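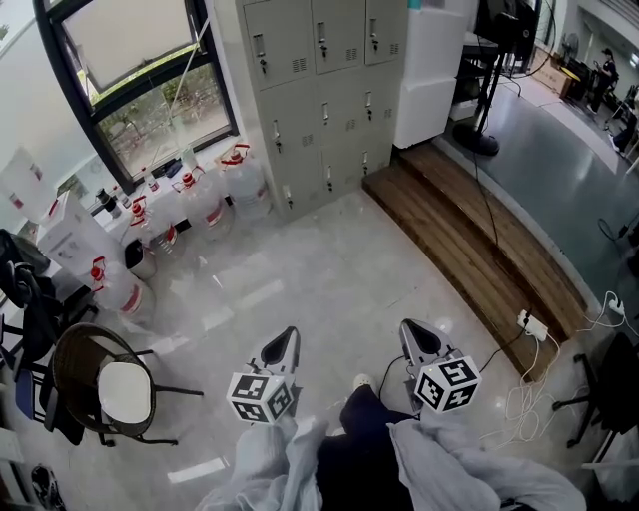

Apr 19, 2026

Saw two apartments today. The first was on Dekard, third floor, no elevator. The ad said "bright and airy." The living room gets sun until lunch and then the building across the street blocks it. The bedroom is big enough for the bed and one dresser, and the closet door won't open all the way with a bed in there. Rent is fine. Heat is included, water isn't. I wrote that down so I don't mix it up later.

The agent from Kukley was on time and left me alone while I looked. I ran the shower for a few minutes and the pressure was good. The kitchen has one drawer. I don't know where those tenants kept their forks and everything else.

Second place was in the Brelby building, 17 stops out on the bus, so I'd have to get up earlier. It's newer. The windows shut properly and there is a washer in the unit. Parking is 80 a month extra and I don't have a car, so that part doesn't matter. Pets are allowed with a deposit of 200. I asked twice if that comes back at the end and got two different answers — need it in writing.

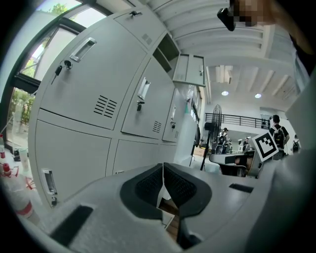

I liked the hallway there better than at Dekard. It was clean and it didn't smell like anybody's cooking. The walls seem thin, though. I could hear a TV through the bedroom wall, and it wasn't loud.

Had soup when I got home and went over the numbers again. With the bus pass added in, Brelby comes out nearly the same as what I pay now. Dekard is cheaper but I'd be hauling laundry down three flights and over to the place on the corner.

My lease here says 2 months' notice, so I have to tell Dursun by the end of April if I want to be out before July. I drafted the letter and didn't print it. I'd rather have somewhere signed first.

Need to call Kukley in the morning and ask about the closet door, and whether they would paint the bedroom. Also find the pay stubs. I think they're in the folder with the old tax papers — if not, I'll have to ask for copies at work.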